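Okay, I need to talk about the new Flivik record, because I have played almost nothing else since it came out. Brikwood is their second full length and it is SO much better than I was hoping for. The first one had two great singles and a lot of filler (sorry, but you know it's true). This one I let run all the way through, and then I start it over.

The big surprise for me is the drums. They sound huge, like somebody finally opened a window in the studio! "Jandow" is the one to play first. It sits at 163 beats per minute and never lets up, and then the bass drops out for the last verse and it's just voice and a really dry snare. I had chills on the bus.

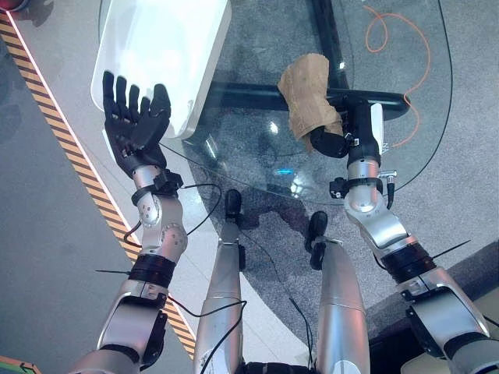
Open hand on the left, tan cloth in the other.

My other favorite is "Sampaio," track 4, a slow one with horns. I wasn't sold the first time, I'll admit it. By the third listen I was singing the horn part in the kitchen, badly and very loud. The lyrics are a little thin in places, and I could do without the spoken bit in the middle, but that chorus, wow.

They're supposed to tour in April and I'm already bugging everyone I know to come along. If you've heard the album, tell me your favorite track in the comments. And if you say the intro, we need to talk!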